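# How to run a hands-on robot demo for visitors

Our workshop in Lutbridge opens its doors to visitors every October. I have now prepared the demonstration five times, and each year I change my notes a little. Henok Lemma asked me to put them in one place, so other groups can use them. They are written for a small room and a household task, with visitors who have never touched this kind of equipment.

## Before the day

1. Choose one task and stay with it. We use "tidy the sink" because every visitor knows how it should look when it is finished.
2. Limit each group to 5 people. With more than this, the ones at the back see only shoulders.
3. Plan 15 minutes per group — talking included.
4. Check the free space on the recording computer. The year when we forgot this, the Gebru school group had to wait in the corridor.
5. Print the task card in large letters. One sentence is enough: "Pick up one object, move it, let it go."

## The order of the visit

Start at the table with the gripper switched off. Let the visitors hold it and feel the weight. Then ask one person to close the fingers on something soft, for example a folded cloth. Most people squeeze too hard at first, and it is better if they learn this on a cloth.

After that, show one full attempt yourself, slowly and without speaking. I used to explain during the movement, but then the visitors looked at my face and missed the hand. Now I explain afterwards, and I repeat the attempt if somebody asks.

Only then give the tool to a visitor. Stand on the side of their free hand. Do not take the tool back when they make a mistake, wait until they put it down.

## Working at the sink
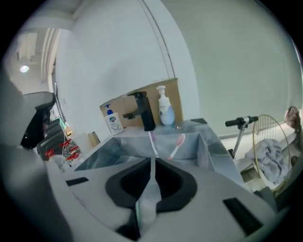
Aiming is the part that visitors find most difficult, and I give it the most time. They look at the object with their own eyes and forget that the camera sits on the tool, at another angle. I ask them to watch the monitor and to find the black U-shaped opening first, then to bring the object in line with it. The two toothbrushes leaning in the basin are good for practice: they are thin, and the faucet stands right behind them, so the visitor must come in carefully. The pump bottles at the back of the counter are for a second try.

If a visitor becomes nervous, offer a shorter task. Touching the handle of a toothbrush and going back is already a good attempt.

## After each group

- Put every object back where the next group should find it.
- Wipe the handle of the gripper.
- Write down the group number and how many attempts were saved.
- Drink some water — your voice must last until the evening.

Last time we saved 68 attempts, and the folder was named "Penora" after our practice room. Please keep the same style for folder names. When two people invent their own system, sorting the files takes longer than the visit.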